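Gripper Comparison Operator, Bravmont
Temporary, part-time, remote or at a desk near our coffee machine
Posted Mar 22, 2025

Bravmont is looking for one patient person to run the simulated half of our gripper and controller comparison. The task is picking up a small rack full of tiny holes and setting it down inside a blue square. A child could do it. Our controllers have opinions.

You will be working with two controllers, called Poden and Gostex after a naming meeting that went on too long. Both drive the same simulated arm, a FANUC CRX-5iA, in the same room with the same wood floor. The floor has no bearing on the results and has received more compliments than anything else we've built.

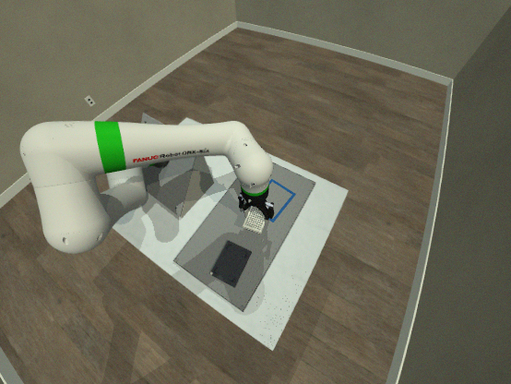
Souad El Fassi would like applicants to know that the blue square is less forgiving than it sounds, and that a rack with one corner over the line is a miss, however nicely you describe it in the notes column. She also asks that you not write "basically in."

What the job involves

You start each trial, watch it, score it and write a line or two on anything odd. The full plan is 1,404 trials, of which 1,000 use the present gripper and the rest use whichever finger design survives the March review. Trials can be run back to back or left overnight, though the scoring of near misses has to be done by a human with working eyes. You'll log the grip angle, the final position of the rack and the type of failure. We have nine failure types. Please don't invent a tenth without asking — the last person did, and it was called "sulking."

You won't be writing controller code. If you want to, say so, and Boris Říha will try to talk you out of it and then give you an account.

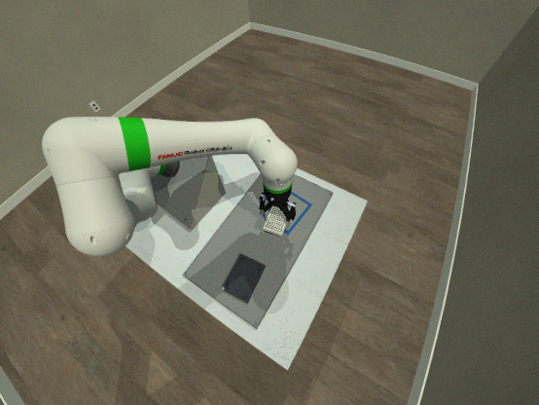
Gripper over the rack, blue placement outline behind.

Who we're after

Somebody who has used a robot simulator before, any of them, and can read a log file without calling for help. You should be able to tell a bad grasp from a bad camera angle. Some lab experience is handy if you've handled sample racks in real life and know how people really set them down. A degree is fine. So is no degree.

Spreadsheets will feature heavily. Sorry.

Hours and pay

Nine hours a week, split however you like, with one short call to go over disputed scores. Pay is hourly and is discussed in the first conversation, before you've done any work for us. There is no unpaid test task. We may ask you to score a few old trials on the call and argue with us over them.

How to apply

Send a short note to Boris Říha through the contact form on our jobs page, with "Ho" in the subject line. Ho is the project's name and also how we find out who read this far. Tell us which simulators you've used and describe one time a robot did something you couldn't explain. A résumé is welcome — a cover letter on your lifelong passion for end effectors will be read aloud at lunch.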